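**Sorting order: by item type or by owner first?**

**kdalen**
Household of four. Everything comes out of one dryer load into one basket. Current method is to tip the basket out, pull all shirts, then pants, then socks, and divide by owner at the end. It takes too long, and the sock pile is always last and always the largest. Is there a case for sorting by owner first?

**dorkholm_73**
Owner first. Each item gets handled once on the way out of the basket and once when folded. Your method adds a third handling for every piece.

**Decha Suksawat**
Disagree. Folding goes faster when the hands repeat the same fold. If I switch from a T-shirt to a towel to a pillowcase I lose the rhythm and the stack comes out uneven. Type first, and read the size tag when you divide.

**dorkholm_73**
Size tags don't help when two people wear the same size. I put a laundry-pen dot on the inside of the collar. One dot for me, two for my brother. The pen has lasted through 2 years of washing.

**jetdale**
Neither of you has dealt with the socks. They should never go in the general pile. Mesh bag per person, zipped before the wash, emptied at that person's drawer. Pairing is then limited to one person's socks.

**kdalen**
Tried mesh bags. Ribbed socks came out of the dryer still damp at the cuff.

**jetdale**
Bag too full. Fill it to half at most, up to 10 minutes extra on low.

**Decha Suksawat**
Or buy one color of sock. My whole drawer is gray and I stopped pairing in March.

**kdalen**
Update. I cleared the white table and went through one load by owner, straight from the basket. Shirts and larger pieces were folded as they came up. Socks stayed in the basket until the end. A gray sock and a larger blue-gray piece. 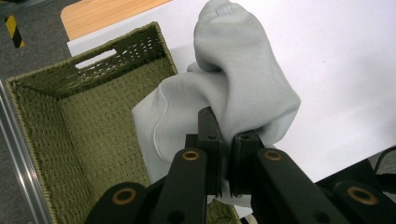
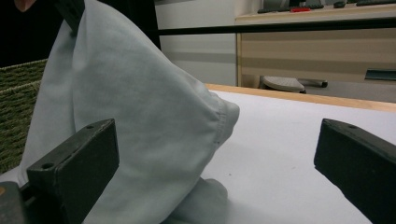

Folding was slower per item, as Decha predicted, but the final divide is gone, so the total was shorter. I will keep the socks for last and try the bags again at half full.

**Khương**
Keep the socks for last only if the basket is shallow. In a deep one the small items sink and you end up reaching under everything for them. I turn the basket on its side at the table edge and pull from the opening.

**Decha Suksawat**
One load is not a test. Run it both ways for a few weeks with the same mix and time it. I still expect type first to win on towels and sheets.

**kdalen**
Towels and sheets have no owner here, so those stay sorted by type. Will post times.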